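The Town That Tastes Its Water

In Vakdale, people talk about water in the way that people in other towns talk about bread. They say it is hard this week, or flat, or that it has "come down early." When I arrived in August I thought it was politeness, a subject for strangers, like weather. After three days I understood that they meant it seriously.

The town has two sources. The older one is the Arnance spring, which comes out of the hill behind the school and was, until the pipes were laid, the only water anybody drank. The second is the public supply from the reservoir on the other side of the valley. Vakdale has 2,000 inhabitants and I believe every one of them has an opinion on which is better for tea.

I grew up in a city where water had no taste, or where we had agreed not to notice it. My mother boiled it in the morning and left it to cool in a glass jug with a plate on top. It was my job to fill the jug again, and I was often scolded for taking the last glass. So I did not come to Vakdale as an expert. I came for the walking, and I stayed a second week for the spring.

The path to it starts between two garden walls and climbs for 800 meters, the last part on stone steps that are worn down in the middle. At the top there is a low basin and an iron pipe, and usually a line. On Sunday the line is long. People bring what they have: wine bottles, milk cans, jars with a piece of cloth over the mouth. A woman in front of me filled 11 bottles, one after the other, and did not hurry for anybody. No one behind her complained. I learned that the rule is simple - you fill what you can carry, and you do not come back the same day.

The water is very cold and has a small taste of metal at the end. I liked it at once, but I was told that I liked it for the wrong reason. Visitors enjoy the cold. The people of the town let it stand for an hour before they drink, and only then, they say, you can judge it. 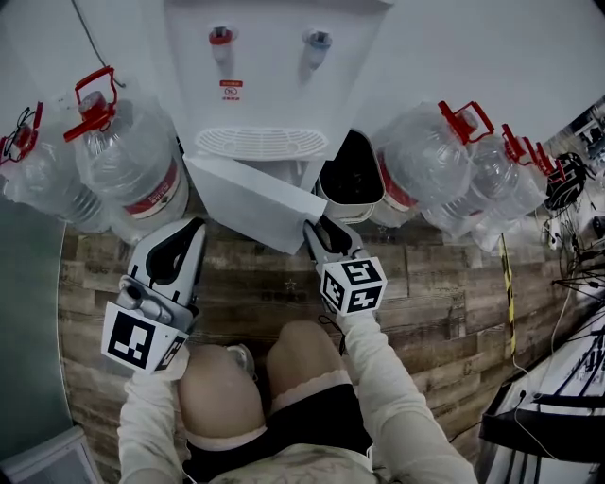
Of course most of the drinking in Vakdale is done far from the spring. Offices, shops and the two small hotels do what offices and hotels do everywhere, and the younger families are quite content with what comes from the kitchen tap. A teacher at the school told me that her pupils find the spring water strange. They make a face at the metal. She remembers the opposite from her own childhood, when the reservoir water was new and the children spat it out in the yard.

Taste, I think, is mostly a question of what you drank first. In Ruangrit, the bakery on the main square, they still make the dough with spring water and the coffee with reservoir water, and they are firm that it must not be the other way. The baker let me try two loaves side by side. I ate slowly, with my eyes closed, and I could not find a difference. He was kind about it. He said that I should come back in winter, when the spring is stronger.

There is some worry in the town too. Two summers ago the pipe gave only a thin thread of water for 43 days, and the older people still speak of it with lowered voices. The hill had received little snow. Some families walked up every evening anyway and stood with their bottles for a long time, talking. A small café on the path, the Prondatness, stayed open late for them and sold more soup than in any winter before.

The flow came back in the autumn. Since then the town keeps a notebook in a tin box beside the basin, and anyone can write in it how long it took to fill one bottle. I read many pages. There are times in minutes and seconds, but there are also remarks about the mud, a recipe for plum jam, and a complaint about a dog.

On my last morning I went up at six, when the steps were still dark, and I was alone there. I filled one bottle and wrote my time in the notebook under the others. Then I carried the bottle down to my room, put it on the windowsill, and waited for the hour to pass before I drank.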